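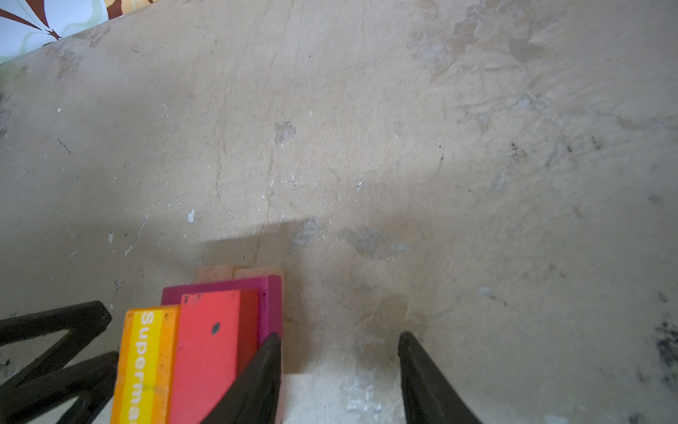 Photo: Odette Lacroix

Progress report to the Sullitz Fund
Project: The Gornutent, a narrative history
24/10/2025

Hello again to everyone at the Fund! When I sent the last report I was still mostly reading and had hardly any prose to show for it. Now I have prose. Some of it is even in the right order.

For anyone new to the file, the book follows the Gornutent, a supply ship sent north to restock a survey party that had been left on the ice the summer before. She got within sight of their camp, turned around, and went home with the food still in her hold. The survey men walked out over the spring, and most of the writing about that expedition is about the walk (understandably, it's a terrific story). I want to tell the ship's side. Why did she turn? Who made the call? And what was it like to be an ordinary hand on board, unpacking crates meant for other people?

Where the writing stands

I have a full draft of the first part, which covers the fitting-out and the voyage north, and it comes to 200 pages in double spacing. That's too long, and I know it. A good chunk is the fitting-out chapter, where I fell in love with the provisioning lists and put in nearly every barrel. My plan is to cut it by a third before anyone outside sees it. I'll keep the fight over the lime juice, because it's funny and because the same two officers are still feuding when it matters later on.

The second part – the ice, the sighting of the camp, the turn – is drafted in pieces. I wrote the turning-back scene first, which I said I wouldn't do, and then had to rewrite it when the mate's letters came through (more on those below). The third part, the inquiry, is still an outline and a fat folder of notes. I'm not worried about it yet. The inquiry transcript is so lively that the trick will be staying out of its way.

Archives

The big news is Brunet. You'll remember the Brunet collection was the one I wasn't sure I could get into, as the family had it in storage and the catalog was a typed sheet from decades ago. Well, they let me in! I spent the first research trip there going through the letters of the ship's mate to his sister, and I came home with roughly 3000 photographs of documents. Sorting them has eaten more evenings than I'd like to admit. His handwriting is fine when he's calm and terrible when he's angry, so the pages I need most are the ones I read slowest.

What the letters change is the captain. In the printed accounts he's a coward, full stop. The mate didn't like him one bit, but he writes that the captain asked every man aboard for his opinion before turning, and wrote down the answers. If that list survives it would be the best thing in the book. I haven't found it. The inquiry transcript mentions "a paper" handed to the chairman and then never brings it up again, and I've been chasing that paper through every box I'm allowed to open.

The second trip was to Patik, the harbor town where the ship was laid up afterward and finally broken up. I went partly for the parish records and partly just to stand on the waterfront. The records gave me burial dates for several of the crew, plus a marriage I hadn't known about between the cook's daughter and one of the survey men. That one made me sit up! It means the two sides of the story were eating Sunday dinners together while the newspapers were still calling the ship's crew deserters. The waterfront gave me a head cold and a much better idea of how the wind comes in, and I rewrote the opening pages on the strength of it.

Money

Travel came in under what I'd asked for, mainly on account of a spare room I was offered in Patik. Copying and permissions went over. The permission fees for the engravings went up between my quote and my order, and I paid the new rate for the ones I was sure of and left the rest. As of now I've used 70 percent of the grant. I'd like to move what's left of the travel line into permissions and map drawing if that's all right with you. The budget sheet is attached separately with receipts, including the one you asked about last time, which had slipped down behind the lining of my bag.

What's behind schedule

The maps. I had hoped to have sketches by now, but the ship's log and the mate's letters disagree about where she was for most of one week, and I don't want to commission a map that picks a side before I have. I've written to a retired ice pilot who has kindly offered to look at both sets of positions against the currents. His first reaction was that the mate was probably right and the log was tidied up later – a pretty big thing to say, so I've asked him to take his time.

I'm also behind on the public talk I promised. The library that was going to host it has its meeting room closed for new wiring. I've got a new slot penciled in for January and will send the details when they're firm. The talk will be the lime juice story, more or less, with slides.

What's next

Cutting part one comes first, then finishing the ice chapters while the letters are fresh in my head. After that I'll go back to Brunet for a short visit, at my own expense, to look at a trunk of household papers that hasn't been listed. The family thinks it's all laundry bills. It may well be, but the mate's sister kept everything, and I'd kick myself later if I skipped it.

I'd also welcome a word from you on the title. "The Gornutent" is hard to say and harder to spell, and two different readers have asked me if it was a kind of tent. I have a short list of other options and I dislike all of them a little. If anyone on your side has an opinion, please send it my way.

Sample pages from the voyage chapter are in the same envelope as the budget. Please skip the passage about the anchor chain. It's wrong, and I found out after printing.

With many thanks,
Odette Lacroix

Home | Grants | Reports | Apply | Contact

Recent reports
Letters from a lighthouse tender: final report
Mapping the old caravan stops: second progress report
A biography of a river pilot: research trip notes
How to submit your budget sheet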